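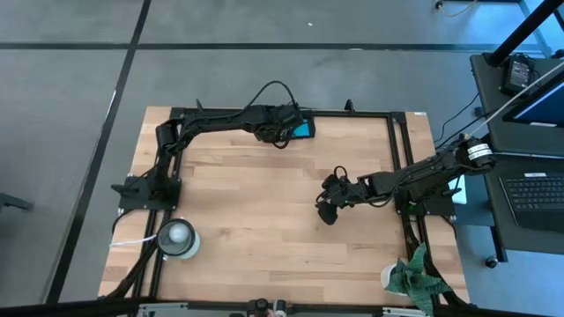 A butcher-block top in light wood, seen from above.

The woman who runs the Muddale repair counter will not give her name to a newspaper. She gave it once, to a regional weekly, and for a month people phoned her at home about their chairs.

"They'd describe the wobble," she says. "Over the phone. One man held the receiver up to it."

So she is the repairer here, and she has spent most of her working life on kitchen tables. Cabinets she will take if the weather is bad. Beds she refuses. She works out of a former feed store on the Orndale road, where the sign still offers layer pellets, and she charges by the job, payable when you pick it up. There is a waiting list. She keeps it in pencil.

I came to ask her about wooden tops, having ruined one. Mine had a white ring the size of a saucepan, for the reason you would expect. She listened to the confession with her arms folded.

"Everybody wants it to be the wood's fault," she says. "They tell me it must have been a bad tree."

Her own preference is for butcher block, strips glued side by side, and she likes it best when the strips don't match. Customers often want the reverse. They have seen a kitchen in a magazine where every piece was the same shade of toast, and they ask her to stain theirs until it gets there. She talks most of them out of it. The ones she can't talk out of it, she sends to a shop in Hisard.

"They do lovely work in Hisard," she says, in a tone I have heard used about other people's children.

On the matter of oil she is strict, and a little bored. Mineral oil, wiped on thin, left overnight, wiped off. Do it when the wood looks thirsty. She does not hold with olive oil, which goes rancid, or with the little tins sold at craft fairs under names like Hearth and Meadow. She has a shelf of those, all gifts.

"I had one lady do hers every morning for a year. You could have skated on it. She'd put down a plate and it would leave."

The worst job she ever took came from a couple who had split a 16-foot farmhouse table as part of a divorce. Split it, that is, with a saw. Each of them drove a half over, in separate trucks, and each wanted legs put on the cut end. She did both. It took three weeks and she had to schedule the pickups so they wouldn't meet in the lot.

"His half was better cared for, I'll say that. Hers had the nicer grain."

Did they ever ask her to put it back together?

"He did. I quoted him $1,948 and he decided he was over it."

She learned the trade from an uncle who believed in hide glue and very little else. The glue pot is still in use, though she admits to a bottle of the yellow stuff in the drawer underneath. June is her busy month. People get married, inherit things, and discover that a table that went into a dining room in 1960 will not come out of it.

My own top, she decided, could be saved. She ran a thumb over the ring, asked what had been in the pan (soup), asked what kind (lentil), and wrote down neither. The price would be $300, and I could have it back when it was ready.

I asked whether she had any advice for the meantime.

"Amissah's sells trivets," she says. "Four doors down. They're open until five."

September 19, 2018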